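Print this page | E-mail this page

Speaker notes: Selling hand cream in small sizes
Yulan Cai, Setano
Trade day for independent beauty shops, July 2019

Opening

Thank the hosts. Say that the handout has the price tables, so people don't need to copy them down.

I buy skin care for Setano. We have a web shop and two counters. Today is only hand and nail products, and mostly tubes of 30 ml and 50 ml. Body lotion is a different talk and I'm not giving it.

Why small tubes

When I started, we carried 75 ml as the standard and kept the small ones in a basket by the register. In our last full year we sold 3902 hand creams. Of those, 1656 were 30 ml. I expected them to be travel purchases. When we asked customers at the counter, most said the tube was for a desk drawer or a coat pocket, and a good number were buying one to add to a present.

Margin per tube is lower. Margin per inch of shelf is better. Go to the table on page two of the handout and give them a minute with it.

Order quantities

Suppliers differ a lot. Hviid will sell us single tubes, mixed scents, with no case rule. Jukulo wants cases of 6, one scent per case. Both are fine to work with if you know it before you build the product page.

On the web side, set a minimum and a maximum for each item. We left the maximum blank for a long time and then took an order for 600 tubes of the fig scent from a hotel buyer. We could not fill it. I spent a morning on the phone and we lost the order and the customer. Now anything large goes to a form, and I call them back.

Check that the limits show in the cart as well as on the product page. Ours did not.

Scents

Keep this short, people have opinions and it will eat the time.

Fig, rose and plain are steady all year. Citrus picks up in March and drops off again by fall. Anything described as "spiced" should be ordered once, for the winter, and not reordered. I still have some.

Unscented needs its own shelf label. Nurses and cooks ask for it by name and will walk out if they can't find it. Several have told me they thought we didn't carry it when it was right behind the rose.

Ingredients and product text

Read the supplier's text before you paste it in. I have seen "organ oil" for argan oil on three different shops, and one of them was us. Customers do write in about it.

Don't promise anything about healing. "Softens dry hands" is fine. If someone asks about cracked or bleeding skin, send them to a pharmacist.

Put the full ingredient list on the page as text — a photo of the back of the tube is no use to a person searching for a nut allergy.

Testers

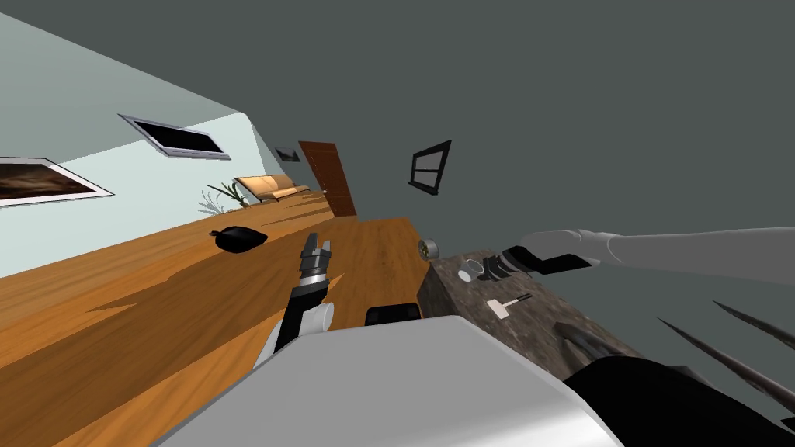
Sitting area with sofa and plant, computer rendering.

One tester per scent, opened on the day and dated on the bottom with a marker. Throw it out after a month even if it is half full. Wipe the caps every morning. Have tissues within reach, and a bin, or the tissues end up on the shelf.

People try hand cream more readily if they can put their bag down first. A chair or a clear bit of counter is enough.

The Cerkitberg range

Only if there is time. We took on Cerkitberg in March as a trial. The cream is good, and the metal tubes split at the fold when they are carried in a bag. They have said a new tube is coming. I would wait for it.

Questions

Likely ones: shipping in hot weather (we do ship, with no liner, and have had few complaints), gift sets (make your own, the ready-made boxes sit), returns on opened tubes (we refund once per customer).

Leave the order forms by the door.

Related items
Choosing a nail file supplier
Shelf labels for fragrance-free products
Lip balm: display stands and case sizes
Writing product text for soap and bath items
Cuticle oil, pens or bottles?

Print this page | E-mail this page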